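Irnov Promotions Confirms Undercard Order and Weigh-In Rules for Virkby Card

VIRKBY, Wed 14 August. Irnov Promotions has confirmed the final bout order, ring specification and weigh-in procedure for its seven-fight professional boxing card at the Virkby Ice Hall. The main event remains a 10-round super welterweight contest between Horácio Mota and the regional title holder, Van der Linden. The contracted limit is 154 pounds, with no catchweight allowance.

The card was first scheduled for March and was moved when Mota withdrew with a hand injury. He was cleared to resume full sparring after a specialist review, and the medical certificate has been filed with the supervising commission. All tickets issued for the original date remain valid for the same seat and block.

Official weigh-in

The weigh-in will be held in the side room of the Rekadley Gym. Fighters will be called to the scale in reverse bout order, beginning with the opening four-rounder. An athlete who misses the contracted weight will have 60 minutes to make a second attempt. If the second attempt is also over, the opposing camp may accept the bout with a purse deduction or decline it. Title eligibility is lost in either case for the fighter who is over the limit. 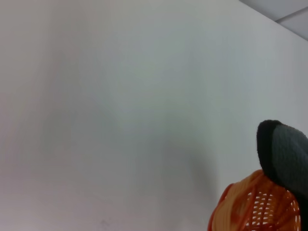
White wall and a section of ceiling.

A same-day weight check applies to the main event only. Both boxers must register no more than 10 pounds above the contracted limit on the morning of the fight. The check will be closed to spectators, and the figures will be released by the promoter once both camps have signed the sheet.

"The dates changed, but the terms did not," said Deolinda Gouveia, matchmaker for Irnov Promotions. "Both camps signed the same rules sheet they had in the spring. The only revision is the name of the second referee."

Ring and equipment

The main event will take place in a 20-foot ring, measured inside the ropes. Gloves for all bouts at or below 147 pounds will be eight ounces. Gloves for bouts above that limit will be 10 ounces.
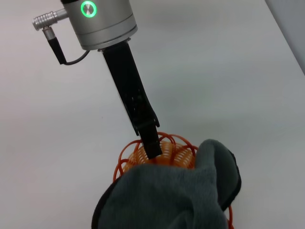 Each camp must submit its glove selection by noon on the day before the weigh-in, and one spare pair per fighter will be held by the commission inspector. Hand wraps will be applied in the presence of an inspector and one representative of the opposing corner. Tape may not cover the knuckles. Wraps will be signed on completion, and any wrap altered after signing must be removed and reapplied.

Corners are limited to 3 licensed seconds for the undercard and four for the main event. One second only may enter the ring between rounds.

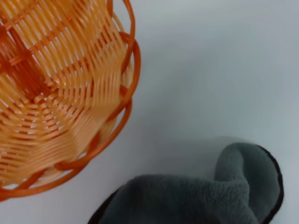 Inside of an orange woven basket.

Scoring and broadcast

All bouts will be scored by three ringside judges under the 10-point must system. Open scoring will not be used. In the event of an accidental foul ending the main event after four completed rounds, the result will go to the scorecards.

Doors open at 5:30 p.m., with the first bout at 6:15 p.m. The main event ring walks will not begin before 9:40 p.m. A further 40 ringside seats have been released following approval of the revised floor plan. They can be purchased at the Virkby Ice Hall box office during normal opening hours.

Media accreditation requests should be sent to the Irnov Promotions press desk. Photographers must state whether they require an apron position.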